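Thread on a result we've been sitting on at Ultaria since November. Short version: for a two-arm tidying policy, how you reset the table between demonstrations mattered more than how many demonstrations you recorded. Long version follows.

Background. The task is called "vanity." Cosmetics start out scattered over a tabletop and the policy has to clear them away into or next to a small organizer. Two arms, parallel-finger grippers, one policy producing actions for both sides. No language input in any of the runs below.

We like this task because the objects disagree with each other about how they should be grasped. A lipstick tube rolls. A powder puff gives under the fingers and hides the contact point. A plastic bag has no stable outline at all. Drawers want a pull along one axis and punish anything off it.

The usual practice: record a demonstration, put everything back near where it started, record the next one. Operators get fast at this. They also get consistent, in ways they don't notice, and the policy learns the consistency.

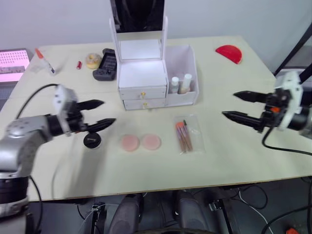

Ultaria manipulation notes
Posted Wednesday, December 27, 2023
Thread, continued

We call the effect reset bias. If the compact always goes back to the left of the puffs, a policy can score well by heading for "left of the puffs" and closing. Training loss looks fine. Validation loss looks fine too, if validation was split from the same sessions.

Our first check was crude. Take a trained policy, swap the compact and the brush bag, change nothing else. The left arm went to where the compact used to be and closed on the plastic. It did so with very little variation between trials, and that was the informative part.

So we compared 3 reset procedures. Same operators, same objects, same total of 100 demonstrations per procedure. Only the reset changed.

Procedure A, "return." The operator puts the objects back by hand in whatever arrangement seems reasonable. This is the baseline, and it matches most of our older data.

Procedure B, "card." A script draws a layout and the operator places objects to match it. Positions are sampled uniformly over the reachable area with a minimum spacing. The tool that draws the layouts is Viton, in-house, nothing clever in it.

Procedure C, "carryover." No reset. The end state of one demonstration is the start state of the next, and the operator is given a new goal: take that back out, move this to the other side. Objects are only touched by hand if they leave the table.

Evaluation used 24 held-out layouts, fixed before any training and shared across all procedures. None of them were shown to the operators. Trials were scored per object as well as per episode, because an episode score hides which object failed.

Ranking on held-out layouts: C best, B second, A last. The gap between B and A was the larger of the two. On layouts drawn from A's own distribution, A came out slightly ahead of everything else. If we had only evaluated in distribution we would have picked the worst procedure.

Why C beats B is less clear. Our current reading is that card layouts are varied in position but tidy in orientation. People set things down flat and square. Carryover leaves objects the way a gripper drops them: diagonal tubes, items against the base of the organizer, a bag half folded under itself.

Evidence for that reading: we reran B with orientation added to the card. It closed part of the gap to C. It also made resets slow enough that operators disliked it and began to approximate.

Per-object notes. Rolling objects gained the most from C. Puffs barely changed across procedures; a soft disc is forgiving and the grasp is nearly the same wherever it lies. Side-by-side puffs are harder than a single one, since the fingers can catch the neighbor on the way in.

The brush bag was bad everywhere. Clear plastic gives the cameras very little to work with, so the policy seems to key on the handles inside and then closes on film. We don't think reset procedure is the lever here. Wrist views helped a bit.

The mirror deserves its own post. A policy trained only with the organizer at the back center picks up the mirror panel as a landmark. Shift the organizer sideways and both arms shift with it, including for objects that have nothing to do with it. Procedures B and C as run did not fix this, because neither one moved the organizer. That was an oversight in the design.

Also relevant: the distractors. Leaving unrelated items on the table, a game controller for instance, cost a little on A and close to nothing on C. We had expected a penalty everywhere.

Cost. C has no reset time to speak of, but each demonstration is less predictable in length, and the goal list has to be managed or operators drift toward the easy moves. We had to cap consecutive repeats of the same goal at 2.

One failure mode specific to C: clutter accumulates on the side of the weaker arm policy. Left alone, the table gets lopsided over a session, and you have a new bias in place of the old one. We now rebalance when the goal list runs out.

Limits. One station, one organizer, one lighting setup. Penner, our other site, has started a repeat with a different table height and different objects. Early runs agree on the order of the procedures and disagree on the size of the gaps.

We have not tested whether the effect survives pretraining on a large mixed dataset. It may shrink. The Lilham checkpoint is the obvious starting point and that comparison is queued.

Practical suggestion if you collect this kind of data: before training anything, plot the start position of each object over all episodes in a session. If the plot shows tight clumps, check your held-out layouts before you trust the score.

Layouts, goal lists and the scoring sheet will go up with the write-up. Per-object tables are in there too, including the brush bag.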